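Home | Ask Us Stuff | Animals | Space | Machines | Games

How Do You Teach a Robot to Put Fruit in a Basket?

Sat 27 April
By Zyanya Jaramillo

A reader called Botond Szilágyi wrote in to ask how a robot knows what to do when there isn't a grown-up pressing the buttons. Great question, Botond! I didn't really know either, so I went to Dirbridge to see some people whose whole job is teaching robots.

I was expecting a lot of typing. There was some of that, but mostly there was fruit.

Learning by copying

Think about how you learned to tie your shoes. I bet you didn't read a long list of rules. Somebody showed you, and then they showed you again, and you messed it up and got a floppy knot, and one day you had it.

Lots of robots learn a bit like that now. A person steers the robot's arms through a job from start to finish while a computer saves everything: what the cameras saw, how each joint bent, when the fingers opened and closed. One full go is called an example. Then they do it again, and again (and again!).

The team I met has a robot they call Pillik, and Pillik has two arms. The week I went, the job was all about fruit and a basket. Chantelle Swanepoel did most of the steering, and she let me sit next to her as long as I kept my elbows off the table.

You might think picking up a banana is easy. For you it is! But a robot has to work out where the banana is, which way it's pointing, how far to open its fingers and how hard to squeeze. There's a basket handle to think about too, and a big arched one is very easy to bump.

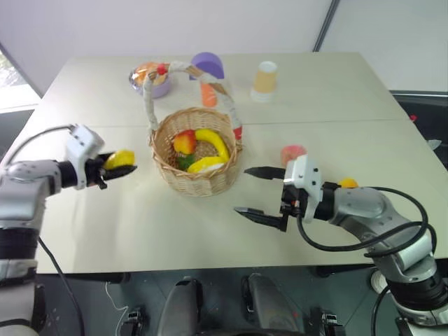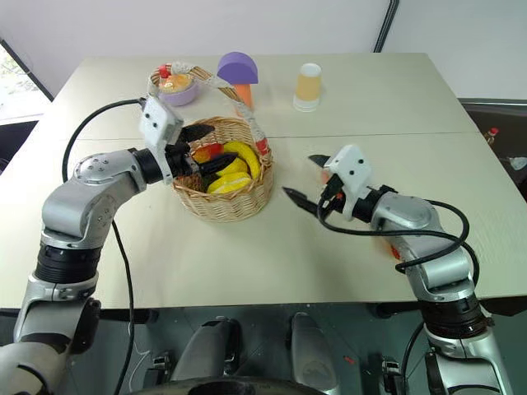
Why so many goes?

I asked Chantelle how many examples they had saved, and she looked it up for me. It was 852. For one job! In March they finished a different one, stacking blocks, and that took 1,464.

My first thought was that this sounded super boring. Why not show Pillik once and go to lunch?

Well, say you only ever saw one dog in your life, and it was small and white. Then a huge brown one walks by. Would you know it was a dog? Maybe not. The computer has the same trouble. If the banana is in the same spot in every example, it might learn "reach over to that spot" and never learn anything about bananas. So the team moves things between goes. They turn the basket a little, or swap which fruit goes first.

What about mistakes?

Ezequiel Zamudio checks the recordings after they're made. He can get through up to 46 in a morning. If an arm knocks the basket over, he puts a note on that one so it doesn't get mixed in with the good ones.

I got to try the steering myself. I had 5 goes and dropped the lemon in three of them. Ezequiel wrote notes on all three, very politely.

Try it at home

Get a friend, a bowl and some fruit. Your friend is the robot and has to keep their eyes shut. Tell them how to put an apple in the bowl using only words. Then try it by gently moving their arm for them. Which way was quicker? Write and tell me!

More from Machines
How does an elevator know where to stop?
Tonantzin Cervantes builds a crane out of straws
Inside the Tudcombe clock
What is a sensor?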